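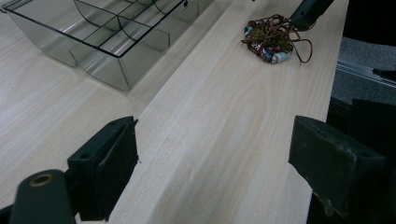

Filed under: List archive > Squeezebox Talk > Repairs and Upkeep

Subject: Re: sticky low notes on an old Zuccaro
Saturday, August 26, 2023

Hi all,

Picking up Yolanda's question from the other day. I'll quote the main bit because the thread wandered off into the Tistilen bus timetable pretty quickly (guilty, sorry).

> I've inherited my uncle's Zuccaro, the grey pearl one with
> the big grille, and it's lovely except that the low notes on
> the right hand take ages to speak. A couple of them only
> sound on the draw. It also has a smell. Is this a job for
> me or for a proper repairer? I can solder and sew, if that
> counts for anything. I'd like to play it at the Tistilen
> weekend if I can.
> -- Yolanda Flores

Sewing counts for heaps, Yolanda! My first accordion was a wreck and most of what I did to it was fabric and leather.

Slow low notes on a box that's been in a cupboard for years are very often the leathers. Those are the little flaps over the reeds, and they curl up like old lettuce if nobody plays the thing. The big reeds have the longest flaps so they go first. If a note only sounds on the draw, I'd look at the flap and the reed for the push side before I started blaming the bellows. Could be a bit of fluff under the tongue. I once pulled a whole dead moth out of a bottom F, and the note came back good as gold.

Getting in is easy enough. Do up the bellows straps, ease out the pins along the treble side (pliers with a rag on the jaws, they mark like anything), undo the straps again and lift the two halves apart. Mark which end is up before you do it. Pencil on masking tape, not on the wood. Keep the pins in order too, as on a lot of older boxes the holes have worn to suit their own pin and they get quite snooty about being swapped around.

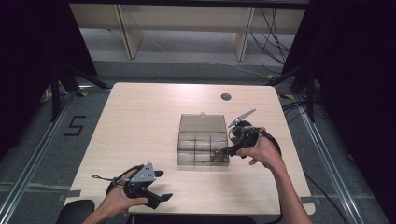 Then just look for a while before touching anything. Reed blocks usually come out with a hook or a turn-button at each end. If the wax round the reed plates has gone pale and crumbly, that's where I'd stop and ring somebody, because rewaxing is hot and messy and you really want to have practised on a scrap block. I had the fellow at Comside do mine. He charged me $568 for the full treble side, and I whinged about it for a week and then played it and shut up.

Leathers though, you can do at home. A set for the low end cost me $19 plus postage. Peel the old one, scrape the rivet end clean with something that isn't too sharp, and put on the tiniest dab of glue. I use Jiris hide glue, and somebody will now write in to tell me it should be shellac. Fine! Shellac is fine as well. The thing is to get it only at the fixed end and have the flap lying flat with a smidge of clearance, otherwise it buzzes.

About the smell -- is it mushroomy or more like old coats? Old coats is the lining of the case nine times out of ten. Leave the box out of the case in a dry room (away from the heater and the sunny window) and see what it's like in a fortnight. Mushroomy I'd be more careful with, and I'd have a look inside the bellows folds for bloom.

If you're not done in time for Tistilen, I can lend you my spare, which is a 48 bass and light as a feather. The colour is dreadful.

Oh, and could whoever borrowed the blue waltz book in June please bring it back? Page 226 has my fingering on it and I can't remember a single bar without it.

Cheers,
Bev

3 comments

murraybridge_reeds: Shellac. There, I've said it so you didn't have to wait.

Yolanda Flores: Definitely old coats. Case is airing on the verandah and I've ordered the leathers. Might still take you up on the 48 bass, dreadful colour and all!

Col: I have the waltz book. Will bring it Tuesday.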